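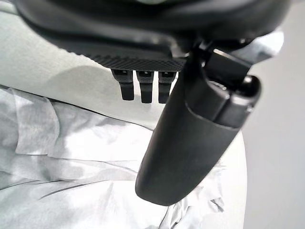
Brollon and Quintero are done as a duo. Brollon said it Saturday night in Ginville, between songs, and then finished the set alone.

Quintero was on the bill. His name was still on the door when I got there. He never came out.

For anyone new to this: they put out the Plustdale tape together in June and toured it in one van. Most of the hooks are Quintero's. Most of the talk online is about Brollon.

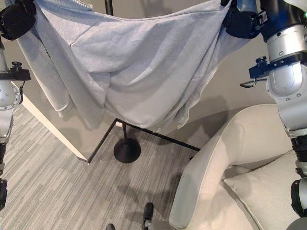

The trouble started over credits. Nizar Fakhoury made 9 of the beats and says he was paid for two. Quintero took his side in public. Brollon didn't answer for weeks.

Then came the new verse. "You ate at my table and counted my plates." People are saying it's for Fakhoury. I think it's for Quintero — the plates line goes back to a song they did together.

The room holds 589 and it was close to full. Some booing when he skipped the second verse of "Low Water," but most people sang it for him.

Nana Agyeman opened and had the better set. Four new songs, live drummer, no backing track. Go find her stuff.

Quintero posted one word this morning, "noted," and took it down. I'm not reading much into that.

No refunds from the venue so far. If you hear different, reply here and I'll add it.

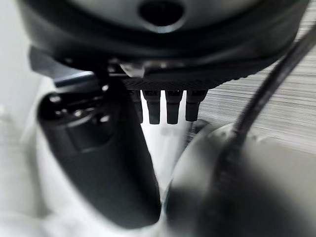

Close-up, dark gray and black.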